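Notes for anyone doing the snack sorting task this term. Typed up fast between classes, sorry. Ask Waqas or Ottilie if somethings missing.

## Before you start

You need:

- hand-held gripper, charged
- the club laptop (the one with the Wusus sticker)
- an empty box or tray to sort into
- snacks, mixed. Boxes, bags, little wrapped things. Not all the same!
- a low table, or a table with a shelf

Check the finger pads. If they're greasy from last time wipe them with a damp cloth and let them dry. Chip dust is the worst for this.

Free up 10 GB on the card before you leave school. Adel got to the Runamholm round in August with a full card and we lost the morning.

## Set up the pile

1. Tip the snacks out in a heap. Don't line them up. The whole point of the task is picking from a mess.
2. Put at least 4 colours of wrapper near the top.
3. Mix soft and stiff. Puffy bags squash, flat packets slide, paper ones crinkle up and catch.
4. Leave the rest of the room how it is. Normal clutter is good, sofa, plants, whatever. The Batista team tidied everything and their model fell over the first time it saw a living room.

## Doing a run

1. Start recording, wait for the light to go steady.
2. Hold the gripper low, both jaws open, and come at the pile from the front. Wrist straight.
3. Pick the item BEFORE you move. Hovering around deciding makes for a junk clip.
4. Close slowly until the wrapper dents, then stop. Squeezing harder just pops bags.
5. Lift straight up, pause, then go sideways to the box.
6. Open, back away, return to start position. That's one pick.
7. Keep going until the pile's gone or you drop something on the floor. Floor = stop, pick it up, new run.

Target is 30 runs per person. We need 200 clean picks in total before the Ultow entry closes, and Simone's tally sheet is taped inside the cupboard door so mark yours off as you go.

## Picking off a shelf

Harder. Less headroom, and the table top gets in the way of your wrist.

- crouch or kneel, don't bend over
- go in level, not from above
- pull the item toward you a bit first, THEN lift
- watch the glass. tap it and the clip is still fine, but go easier next time

Long thin packets swing if you grab one end. Go for the middle if you can reach it. If you can't, grab the end and move slow.

## Common problems

**Item slips out.** Pads dirty, or you grabbed the crimped edge. Grab the fat part.

**Two things come up at once.** Put both down, start that pick again. Don't shake one off.

**Clip is all blur.** Slow down. Seriously, half speed of what feels natural.

**Tracking drops out.** Usually moved too fast or got too close to something blank. Point at the room for a few seconds then carry on.

## Saving

Name files with your initials, table or shelf, then run number. Like `EC_shelf_07`. Copy to the laptop, check the clip acutally plays, then wipe the card. In that order please. Edivaldo does the labels on the weekend and can't label what isn't there.

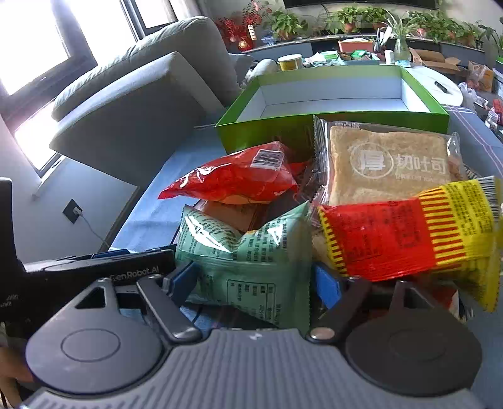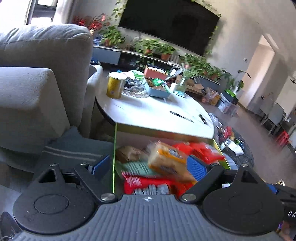 *Mixed snacks, blue finger pads. The second one is the glass shelf under the coffee table.*

Gripper goes back in its case with the jaws closed, charger in the side pocket.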